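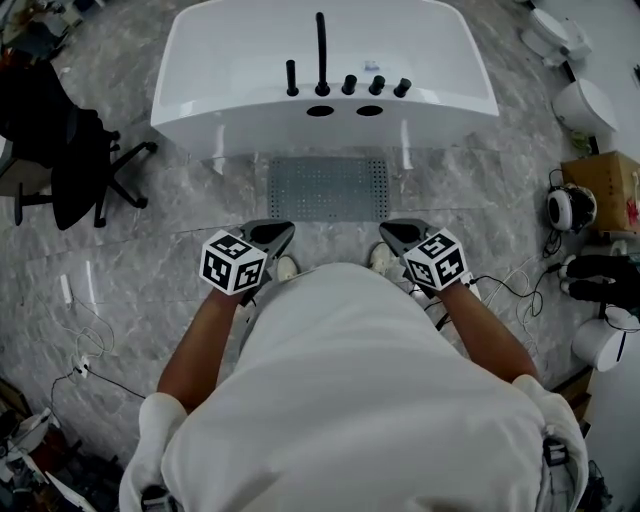
Bathroom 2, Gasen house: freestanding bath and grey marble-patterned floor tile.

Workshop notebook, September
Entry by S. Lytvynenko. Subject: limescale and water hardness, Gasen house.

The hardness reading at the kitchen tap was 21 degrees, taken at 10.40 with the drop kit. The reading from the outside tap was the same, which confirms that the softener is passing untreated water. The salt tank was found full. The valve head had stopped part way through its cycle and the display showed 111 litres remaining, a figure unchanged from the previous visit.

The valve head was removed and brought back to the Sirach bench. R. Fedoruk opened it in the afternoon. The piston seals are worn on one side and the injector screen was blocked with fine grit. The screen has been cleaned in citric acid and refitted. Seals are on order from Zhuravel under the usual account. The old set is to be kept in the labelled bag until the new ones have been checked against it.

The owner reports that kettles are scaling badly and that the shower in bathroom 1 runs unevenly. The shower head was left to soak in dilute acid for 34 minutes, rinsed and put back. No acid is to be used on any floor tile in the house until the supplier has stated in writing what the surface will tolerate. Colleagues attending in my absence are asked to observe this.

The resin has treated some 2,000 cubic metres, going by the meter. Fedoruk considers that it should be replaced at the same time as the seals. I am not yet persuaded and propose a bench test on a small sample first. The Cokuneck column is free for this purpose.

Outstanding: bypass left open and tagged. Second reading required at the kitchen tap once the valve is back in place. Drain hose clip to be replaced with the wider type.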